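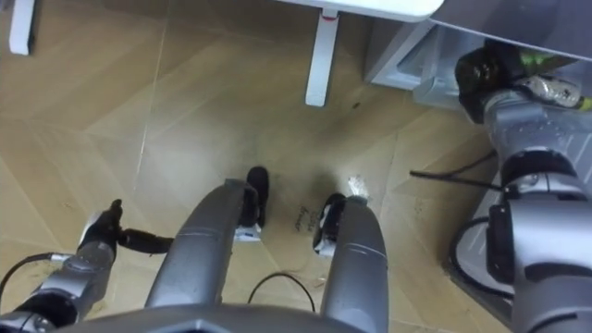
Lutfa Begum has cleaned floors in Rarville since 2000, and she still starts every job the same way. She walks the room with her shoes off. Socks pick up grit that eyes miss, she says, and grit is what ruins a floor. On a light tan floor with a wood grain, the dark specks of dust show up well enough, along with the thin seams between the planks and any faint discolored patch. A gray or speckled floor can hide a week of dirt. Begum thinks that's why so many of them get sold to busy households, and why so many wear out early by the front door.

She runs her cleaning business with her cousin, Anwara Jayawardena. They have four regular crews and a waiting list. Most calls begin with a complaint about streaks.

"People use too much soap," Jayawardena says. "Then they see a dull film and they think it's dirt, so they use more."

Her fix is cheap. She mops with plain warm water, changes it when it turns cloudy, and goes over the same spot until the film is gone. A kitchen can take two passes. One family on Lanness Street needed most of a Thursday.

The two women disagree about vinegar. Jayawardena used it for years on sealed floors and never had a complaint. Begum won't have it in the van. She once saw a stone entryway go cloudy after a customer's weekly vinegar wash, and she would sooner ban the bottle than trust a tired worker to remember which floor is which.

They agree on brooms. A stiff broom throws fine dust into the air, and it settles again by dinner. Both prefer a flat dust mop, pushed in one direction and shaken outside.

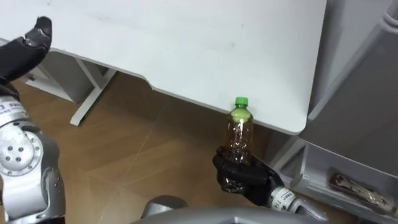

Rainer Oltmanns, who lays floors out of a shop in Bronell, sees the other end of the problem. He gets called when a floor has been wet too often. Water sits in the seams, the edges swell, and after that no cleaning will help. He tells customers to wring the mop until it stops dripping, then wring it again.

He also asks what's on the bottom of their chairs. Felt pads wear through and collect sand, and a sandy pad scratches worse than a bare leg. Oltmanns changes his own every April. He keeps the old ones in a coffee can to show people who don't believe him.

Mats matter more than any cleaner, in his view - one outside the door and one inside, both long enough for a full step with each foot. Rubber backing can stain some vinyl floors, so he checks what the maker says before he puts one down.

Begum's own house has a floor from the 1970s that she calls ugly and has no plans to replace. She dust-mops it before bed. On Sundays her grandson does the hallway for two dollars, and she goes over it afterward in her socks.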